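Why does a bed need a sheet?
Clollen Pages for Curious Children: Things at Home

Every evening you climb into your bed and you pull the cover up to your chin. Have you ever looked at what is under you? A bed is made of several parts, and each part has its own work to do. Today we take the bed apart, but only in our heads, so you will still have somewhere to sleep tonight.

The frame

The frame is the skeleton of the bed. It holds everything up from the floor. Along the sides there are long pieces which are called rails. Rails can be made of wood or metal. Between them lie flat strips, the slats. They bend a little when you lie down, and they let the air pass under the mattress.

The headboard

At one end of many beds stands the headboard. Long ago houses were cold and full of draughts, and a headboard helped to keep the cold wall and the moving air away from the sleeper's head. Nowadays it is mostly there so that you can lean on it when you read. Some headboards are plain wood. Others are upholstered, and this is a long word that means "covered with soft padding and cloth". If the cloth is sewn in straight lines from top to bottom, the padding between the lines puffs out into tall panels. The lines of sewing keep the padding in its place.

The mattress

A mattress looks simple, like a big flat cake. Inside it may be foam, or wool, or springs. A spring mattress can have 1,000 springs in it, or even more! When you lie on your side, your shoulder and your hip press down more than your waist does. The springs under them go down further, and so your back can stay quite straight.

The sheet

Now we come to our question. Why don't we sleep directly on the mattress?

The first answer is sweat. You sweat a little in the night, even in March when the window is open. Your skin also loses very small flakes, too small to see. All of this has to go somewhere. A mattress is too big for the washing machine, but a sheet goes in easily. In many homes it is washed at 40 degrees and comes back clean and nice to smell.

The second answer is comfort. A smooth sheet feels good on the skin, and it can be chosen in any colour you like.

There are two main kinds. A flat sheet is a large piece of cloth, and you must fold its edges under the mattress. A fitted sheet has elastic at the corners and holds on by itself.
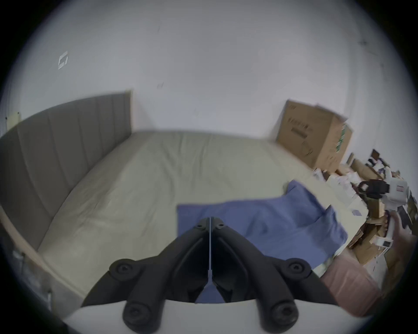 When the bed is bare, it is a good moment to let the mattress breathe. Open the window and leave it without a sheet for a while. A mattress holds some dampness from the night, and the air carries it away.

Try it yourself

Next time when the sheets are changed at your home, ask if you can help. Find a partner, because this job is much easier for 2 people. Spread the clean sheet over the bed. Each of you takes one corner and pulls it over the mattress. Then go to the opposite corners. Smooth the wrinkles with your flat hand, from the middle to the sides.

Words to remember

Rail: a long side piece of the bed frame.
Slat: a flat strip that lies under the mattress.
Elastic: a band that stretches and then goes back to its size.
Draught: cold air that moves through a room.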